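Desk stuff / Show & tell / Sorting the small junk: by color or by kind?

Thread started by lodhi_desk
9 replies, 1334 views

lodhi_desk wrote:

OK so I finally dumped out the office drawer. All of it. The one at work that sticks halfway and has been swallowing tape and staple removers since before I got hired! I put everything on the big table and I'm now completely hooked on the question of how it should go back.

My plan is three open bins, the kind with an oval hole in the front you can hook your fingers into, and then sort by COLOR. I know, I know. But so much of what we own is already bright that it seems a shame to hide it. Warm colors in one bin, cool colors in the next, black and plain stuff in the last. I tried it on paper first and it came out surprisingly even.

Has anybody lived with a color system for more than a month? Did it hold up? I'd love to hear from people with shared desks especially, since four of us use these supplies and only one of us (me) cares.

- Jabari

stapleanddwight wrote:

Love the energy, but I'm going to be the grump. Color sorting looks great for a week. Then someone needs a staple remover and has to remember whether it was the green one or the red one, and which bin that means. Sort by kind. Tape with tape, removers with removers, little round things in a cup.

I ran a supply room with 98 labeled slots for years and every slot was by kind. Never had a complaint about finding things. Plenty of complaints about the coffee.

Dwight D.

kirandixit wrote:

Disagree with Dwight! My brain goes straight to color. If I want the big blue tape I'm picturing BLUE long before I'm picturing tape. We did our craft closet this way in January and my kids put things back without being told, and with the old labels I was nagging every evening.

Jabari, can we see what you're working with? Hard to give advice on a pile I can't look at.

lodhi_desk wrote:

Sure thing! Bins are lined up at the back and I've got the first handful of small stuff out in front of them. I can't decide about the two staple removers. I love the mint one so much, it has a tan metal side plate and it bites like a little alligator. The red one is the backup.

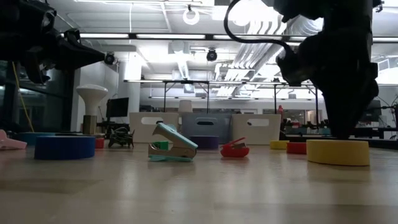

First handful, bins at the back, nothing assigned yet.

The blue roll and the big yellow foam puck are the two that worry me, sizewise. Everything else could go in a bin and practically vanish.

kirandixit wrote:

Oh that is a GOOD assortment. The mint! The purple! You have two white bins and a gray-blue one, so the cool colors obviously get the gray-blue bin and the warm ones get a white. I would not even label them.

stapleanddwight wrote:

And this is where I rest my case. You've got a mint remover and a red remover. Under your system they live in different bins. So now half the office thinks you own one staple remover and the other half thinks you own a different one, and in six months somebody orders a third.

Also where does purple go? Serious question. Warm or cool? You will have that argument with all four people.

verhoeven_l wrote:

Purple is cool. Next.

I'm with Dwight on the removers though. Tools together, always. What about a split: anything you pick up to do a job with goes by kind, and the loose bits (discs, the puck, that short cylinder) go by color? I did this with my sewing things when we moved into the Wendlow apartment and it has lasted. Scissors and rippers in one box no matter what color they are, and then all the buttons and notions by shade. It's very pretty when you open the lid, and I can still find the scissors.

Lotte

lodhi_desk wrote:

Lotte that might be it!! Tools in one white bin, bright loose bits in the gray-blue one, and the last white bin for tape and anything bulky. Then the puck has a home too. The red disc and the yellow disc are staying together whatever happens, I like them as a pair.

Dwight, I concede the removers. I do not concede anything else.

stapleanddwight wrote:

I'll take it. Put the tape roll in standing up so you can grab it with one hand. And for the love of everything, go through the bins a couple of times a year or they turn back into the drawer.

omyadav76 wrote:

Reading along from the Clemlow office, where we have one giant box and no system at all. Question about the little black angular thing, the one with the open shape in the middle. What is it? We have something a bit like that and have been moving it from desk to desk for years.

lodhi_desk wrote:

No clue, Omprakash! It came out of the very back of the drawer. I asked the other three and got three shrugs. It's going in with the tools for now because it looks like it should do something.

kirandixit wrote:

Keep it. The minute you throw it out somebody will need it.

Please post again when the bins are full, I want to see the gray-blue one from the top.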